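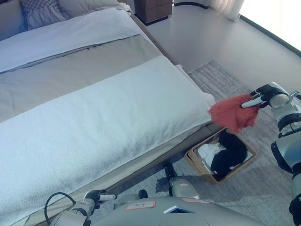

スマホを機種変更すると、メッセージアプリのトーク履歴が消えてしまうことがあるのはどうしてですか?

アカウントの引き継ぎと履歴の引き継ぎが別の作業になっているアプリが多く、ログインだけ済ませても、前の端末に保存されていた履歴は新しい端末に移らないからです。

印刷する | メールで送る
読了時間:9分

情報デザイン演習 プロジェクト報告
「引き継ぎ画面の言葉を書き直してみた」

1. なぜこのテーマにしたか

去年の夏に新しいスマホを買って、うれしくてその日のうちにアプリを全部入れ直したんですが、メッセージアプリを開いたらトークが真っ白でした。友だちリストはちゃんとあるんです。グループも残ってる。なのに中身がない! 古い端末はお店の下取りに出したあとで、もうどうにもなりませんでした。

演習のテーマ決めのときにこの話をしたら、同じ班の二人も似た目にあっていて、じゃあこれでいこうとその場で決まりました。最初は「履歴を自動で移すアプリを作る」という案だったんですけど、指導のShona Gunn先生に「あなたたちの手が届くのはどの部分?」と聞かれて、かなり黙りました。暗号化された履歴をよそのアプリが勝手に触れるわけがないので、そこは無理です。で、残ったのが画面の言葉でした。説明の文章なら自分たちで書けるし、試せます。

2. 調べたこと

まず、メッセージアプリの引き継ぎには大きく分けて二つの荷物がある、というところから勉強しました。ひとつはアカウントそのもの(電話番号やメールアドレスにひもづいている、自分が誰かという情報)で、もうひとつがトーク履歴です。

エンドツーエンド暗号化のアプリだと、メッセージを読むための鍵は使っている人の端末側にあります。サーバーを運営している会社も中身を読めない仕組みなので、「サーバーに残ってるんでしょ、出してよ」と頼んでも読める形では出てきません。履歴を移したいときは、端末どうしで直接転送するか、クラウドにバックアップを作って復元するかのどちらかになることが多いです。バックアップのほうも暗号化する設定だと、復元用のパスワードや長い復元キーが必要で、それをなくすと復元できません。安全の裏返しなんですよね。ここを理解するのに班で二週間かかりました(わたしがいちばん遅かったです)。

あと、OSをまたぐ引っ越しはさらにややこしいです。バックアップの保存先がOSごとに違うアプリの場合、同じアプリなのに片方で作ったバックアップをもう片方で読めないことがあります。これは調べるまで三人とも知りませんでした。

3. 使った試作品

本物のアプリで失敗の実験をするのはこわいので、授業用に試作品を作りました。名前はJurettiです。見た目はよくあるメッセージアプリで、登録、トーク、設定、引き継ぎの四つの画面だけ動きます。中のトークは全部わたしたちが書いた架空の会話で、1000件入れました。途中でネタが尽きて、後半はほとんど晩ごはんの話になっています。

引き継ぎ画面は二種類用意しました。

・A版:よくある書き方をまねしたもの。「バックアップを作成しますか?」「続行」「スキップ」
・B版:わたしたちが書き直したもの。

操作の記録にはRundsideというツールを使いました。同じ学科の先輩が前の年に作ったもので、どのボタンを何秒後に押したかが表になって出てきます。最初、時刻が全部九時間ずれていてかなりあせったんですが、設定のタイムゾーンを直したらおさまりました。使う人は最初にそこを見てください。

4. B版で変えた言葉

いちばん話し合ったのはここです。夜の学習室で毎回けんかみたいになりました。

A版の「バックアップを作成しますか?」は、意味を知っている人には通じます。でも新しいスマホを早くさわりたい人にとっては、ただのじゃまな質問です。わたしもそうでした。それでB版では、作業の名前を前に出すのをやめて、やらなかったときにどうなるかを先に書きました。

「このまま進むと、今までのトークは新しいスマホに表示されません」

その下にボタンを二つ置きます。「トークも移す」と「トークなしで始める」。「スキップ」という言葉は消しました。スキップだと、あとでやれる感じがしてしまうからです。Jurettiでは一度始めると途中から履歴を足せない作りにしてあるので、そう誤解されるとまずいんです。

それから復元キーの画面。A版は「安全な場所に保管してください」とだけ出ます。安全な場所ってどこ? と班のひとりが言い出して、たしかに、となりました。B版では「このスマホの中だけに保存すると、スマホをなくしたときに使えません。紙に書くか、別の端末に保存してください」にしました。長いです。長いんですけど、短くした案はどれも大事なところが抜けました。

もうひとつ、古い端末に出すメッセージも足しました。「初期化や下取りの前に、新しいスマホでトークが見えるか確認してください」。これは完全に去年の自分に向けて書いています。

5. 試してもらった

学内で参加者を募集して、40人に協力してもらいました。半分の人にA版、もう半分の人にB版です。場所は学生ホールのすみっこで、水曜の昼休みにやりました。お昼の時間は人は集まるんですがとにかくうるさくて、説明を何回もくり返すことになったので、次は教室を借ります。

やってもらったことは単純で、「新しい端末でJurettiを使えるようにしてください」とだけお願いして、トークのことには一切ふれませんでした。古い端末と新しい端末の二台を渡して、終わったと思ったら声をかけてもらう形です。

6. 結果

トークまで移せた人は、B版のほうがはっきり多かったです。A版ではスキップを押した人が過半数で、そのうちほとんどの人が、終わりましたと言ったあとにトーク画面を開いて「あれ?」となりました。その「あれ?」が完全にわたしの去年の顔で、横で見ていてつらかったです。

B版でも全員が成功したわけではありません。「トークなしで始める」を押した人が何人かいて、理由を聞いたら「前のトークはいらないと思ったから」だそうです。これはこちらの失敗と数えていいのか、班で意見が割れました。わかって選んだなら成功だとわたしは思っています。報告書では別の枠にして集計しました。

時間はB版のほうが長くかかりました。いちばん差が出たのは復元キーの画面で、A版の人は文章をほぼ読まずに次へ進んでいて、B版の人は手が止まっていました。紙をくださいと言った人もいて、用意していなかったのでわたしのノートを破って渡しました。

感想の欄には「こわい書き方だと思った」というのもありました。「表示されません」が強すぎたみたいです。かわりに「トークを移すと、今までの会話をそのまま読めます」という案も作ったんですが、こちらは試す時間がありませんでした。

7. よそのアプリとくらべて

授業で資料を借りられたKopeckýとVukowという二つのアプリ(どちらも学内で開発中のもの)の引き継ぎ画面も見せてもらいました。

Kopeckýは端末どうしをQRコードでつなぐ方式で、アカウントと履歴をいっしょに移します。分かれていないので迷いようがなくて、正直うらやましかったです。ただ古い端末がこわれていると手も足も出ません。画面が割れてカメラも動かないスマホから引っ越したい人はけっこういるはずなので、そこをどうするのか開発の人に聞いたら「考え中」とのことでした。

Vukowはクラウドのバックアップが最初からオンになっています。これも便利なんですけど、復元パスワードを決める画面が登録の途中に急に出てきて、わたしは適当に入れてしまい、次の日にはもう忘れていました。履歴のバックアップがあってもパスワードがないと開けないので、結果は同じ真っ白です。

8. うまくいかなかったところ

まず、参加者がみんな学生でした。ふだんからスマホをよくさわる人ばかりで、うちの祖母みたいな人にB版が通じるのかはわかりません。祖母には帰省したときに見せてみたんですが、「復元」という漢字のところで止まってしまいました。この言葉、まだB版に残っています。「元に戻す」だとほかの操作とまぎらわしくて、決めきれないまま締め切りが来ました。

それから、渡したのは自分のスマホではなくて貸し出し用の端末です。中の会話も他人(というかわたしたち)の晩ごはんの話なので、なくなっても誰も困りません。自分の大事なトークだったらA版でももっと慎重になった可能性があります。ここは先生にも発表会で指摘されました。

集計表も一回こわしました。並べかえのときに列をひとつ選び忘れて、A版とB版の印がずれたまま30行分くらい進めてしまって……という事態になりかけたのを、班のひとりが気づいて止めてくれました。Rundsideの元データが残っていたので助かりました。バックアップの研究をしているのに、表のバックアップは取っていませんでした。

9. 機種変更する人へのメモ

発表会のあとに「で、どうすればいいの?」と何人かに聞かれたので、配った紙の内容をのせておきます。アプリによって画面は違うので、細かい手順は使っているアプリの公式ヘルプを見てください。

・古い端末でアプリを最新版にして、最後にバックアップした日時を設定画面で見る
・登録してある電話番号とメールアドレスが今も使えるか確認する
・バックアップのパスワードや復元キーがあるなら、新しい端末を買う前に見つけておく
・OSが変わる人は、履歴を移せるかどうかを先に調べる
・写真や動画は履歴と別あつかいのことがあるので、大事なものは別に保存する
・新しい端末でトークを開いて、古い日付の会話まで読めるか確かめる
・それがすむまで古い端末を手放さない

認証コードを人に教えない、というのも紙のいちばん下に大きく書きました。引き継ぎのときは番号がいろいろ届くので、手伝うふりをして聞き出そうとする人がいても気づきにくいです。家族から頼まれたときも、まず電話して本人か確かめてほしいです。

10. これから

後期は別の班がJurettiを引きつぐことになっていて、参加者を100人まで増やしたいそうです。言い方をやわらかくした案と、「復元」を使わない画面の下書きは共有フォルダに入れてあります。ファイル名がひどいので(「最終_ほんとに最終_直し」とか)、引きわたしの前に直しておきます。

シェア 30 | コメント 4
印刷する | メールで送る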